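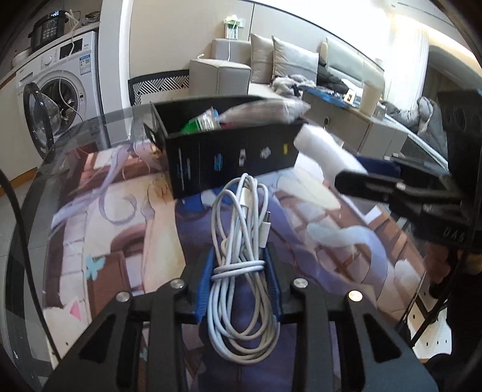 Jurkberg Cable Bundling Set
Data card, version 2
Maintained by Freya Horrocks. Annotation guide by Colin Bickerstaff.

Summary

Jurkberg covers one household task: turning a loose charging or power cord into a bundle that can be put in a drawer or box. It contains 3097 recordings made on ordinary tables at home. Each recording holds one cord and one attempt.

Contents

recordings/ one folder per attempt
labels.csv one row per recording
cords.csv length, color, jacket type and end types for each cord
tables.csv table ID and covering (bare, plain cloth, printed cloth)
splits/ train and test lists

The set uses 82 cords. The test list has 600 recordings. No cord in the test list appears in the train list.

Bundle types

oval_wrap: the cord is folded into long loops and cinched across the middle with its own length. Two wraps are usual. One wrap is accepted if the loops stay together when lifted.
round_coil: the cord is wound in a circle, with or without a tie.
figure_eight: the loops cross at the center.
tied_other: any bundle closed with a twist tie, rubber band or strap.
failed: the bundle opens before the end of the recording.

White cords are mostly oval_wrap. Thick black power cords are mostly round_coil because the jacket resists a tight fold.

Label fields

bundle_type: see list
wraps: integer, counted at the cinch; 0 if none
plug_end: out, tucked or hidden
second_end: out, tucked or hidden
loop_shape: even, tapered or uneven
covering: copied from tables.csv

An end is "out" when its tip is clear of the loops. It is "tucked" when it sits between strands and can still be seen. It is "hidden" when no view in the recording shows it. Loops narrower at one end than the other are "tapered". This is not an error and should not be marked uneven.

Objects on the table

Boxes and other household items were left in place. They are not labeled. Table coverings with large printed drawings are common in the second batch, and light cords can be hard to separate from pale parts of the print. Use the covering field to filter them.

Known problems

Wraps are undercounted in 90 recordings where two turns lie on top of each other. These rows carry the flag wraps_check.
Cords from the Itex group have no length in cords.csv.
Table IDs starting with "fung" were renamed in May. Older label files will not match.

Changes

Version 2, Friday, February 7, 2020: added second_end, split "visible" into "out" and "tucked", removed duplicate rows from the Stusora batch.
Version 1: first release.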